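Harnovley Community Kitchen
Pantry and Kitchen Walk-Through, 7/21/18
Checklist with my comments

Hi all, I did the walk-through before the lunch crew came in, so the floors hadn't been mopped yet and I didn't count that against anyone. OK means OK. Anything marked FIX has my notes after it.

Hand sink, soap and towels: OK. Love the new soap pump!

Walk-in cooler temperature: OK. The log has 2 blank lines from last week though, so please write it down even when you're slammed (I know, I know).

Walk-in door gasket: FIX. Still the same split I griped about in January. I called Ondrejka and they're ordering the part. Until it shows up, give the door a good shove with your hip and check that it latched.

Fire extinguisher by the range: OK. Tag is current, pin is in.

Hood filters: FIX. Greasy. They go through the dishwasher, one rack at a time, and they need to be bone dry before they go back up.

Avance slicer, guard and cord: OK. Guard was on and the plug looks great. Whoever cleaned behind the blade, thank you, I owe you a coffee.

Extension cords: FIX. There's one running behind the Drallosora freezer and it shouldn't be there at all. I unplugged the fan that was on it. We need a real outlet on that wall, and I've put in work order 358 for it.

Dry storage, off the floor: OK, mostly. I found 3 sacks of rice on the tile and moved them up to the rack myself.

Seasonings and small jars: FIX. Caps screwed on tight, please, and a label on anything you've refilled. I opened one that I was sure was onion powder and, well, it was not onion powder. 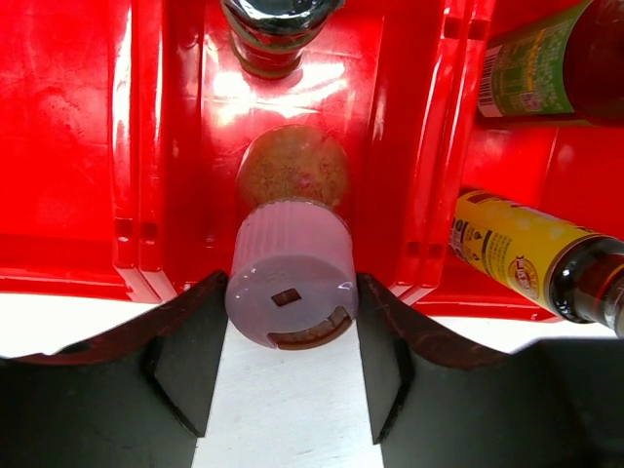
Allergen shelf: OK. Nuts are down low and in their own bins, just the way we talked about. Keep the purple scoop over there and don't let it wander!

Back door and exit path: FIX. Flattened boxes were leaning by the door again. Take them out as you go, even if it's only a couple.

First aid kit: FIX. Low on the blue bandages, and the burn gel is expired. I'll pick up both.

I'll come back through once the gasket is in and recheck the FIX items then. If you get to one sooner, put your initials next to it on the copy taped inside the office door.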